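Section 4: Filling the Box

By now you should have your Sarby storage box out of its wrapping and standing up straight, with all its corners squared the way we went over in Section 3. If it has been folded away in a closet for a while, give it a few minutes to relax before you go on. Žofie Bednárik, who wrote the first version of this guide, liked to put the kettle on at this point, and we still think that is very sound advice.

Before you start

You will need a clear table, a soft dry cloth, and whatever groceries you mean to put away. The steps in this section are for packaged dry goods (noodles, rice, crackers, cookies, that sort of thing). For jars and bottles, please go to Section 5, where the padding insert is explained.

CAUTION: Do not use the box for loose food, or for anything that needs to stay cold. The inside walls can be wiped but they are not meant to be soaked.

Setting up

1. Spread a tablecloth over the table. Any cloth will do, and a cheerful one makes the job go faster! Smooth out the big wrinkles so that the box sits level.

2. Wipe the inside of the box with the dry cloth, going right down into the corners, where crumbs like to hide from one season to the next.

3. Stand the box toward the back of the table with the open side up, and leave yourself a good stretch of cloth in front of it to work on.

4. Lay your packages out in front of the box, only a few at a time. Turn the long, flat ones over so that the back is facing you, with the small print and the barcode up, and look for the date. It may be printed along a seam or tucked near one of the sealed ends, so take your time and tilt the package toward the light if you have to.

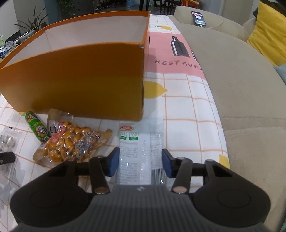
5. Run a finger along each seam and sealed end. If a package has come open, set it aside and use it up first, or move its contents to a jar with a good lid.

6. Put the longest packages in first, flat on the bottom, and let the shorter ones fill in at the ends. Press gently. If you have to push, it is too full, and you will be much happier with a second box.

7. Stand the lighter bags upright along the walls with their tops showing, so you can find what you want without emptying everything out (we have all done it, usually with supper half made).

NOTE: Whatever needs eating soonest goes on top or nearest the front. Kvido Holub in our customer room writes the month on a strip of paper tape, "November" or whatever it may be, and sticks it on each package before it goes in. Paper tape peels off nicely when you are done.

Moving the full box

8. Slide both hands under the bottom and lift from there. Please don't carry a full box by its rim, even for a short trip across the kitchen.

9. Set it on a shelf with at least 3 inches of space above, so your hand can get in comfortably.

If the rim gets scuffed, you can go on using the box just as before. Replacement rim bands are listed in the back of this guide under part number 2848.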